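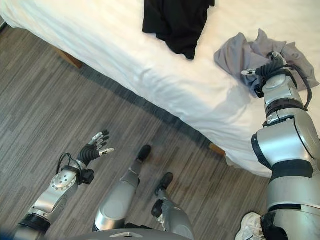

January, evening, Skukbridge

Rain until two, then dull. Walked the canal path as far as the Clullov turning and back, slower than last week on account of the mud. The lower lock is still shut. Met Treasa Doherty by the bridge and she wants 200 more leaflets for the seed swap, so I'll ring the printer in the morning.

Soup for lunch, the last of the leeks. Spent the afternoon on the parish registers and got to page 953. Found two more Hamadas, which I'll copy out for Fumiko. The ink is very faint after that and I stopped when my eyes got tired.

White sheet on the bed, and clothes left lying on it. Paid the coal bill, 20 pounds more than in autumn. Bed at ten.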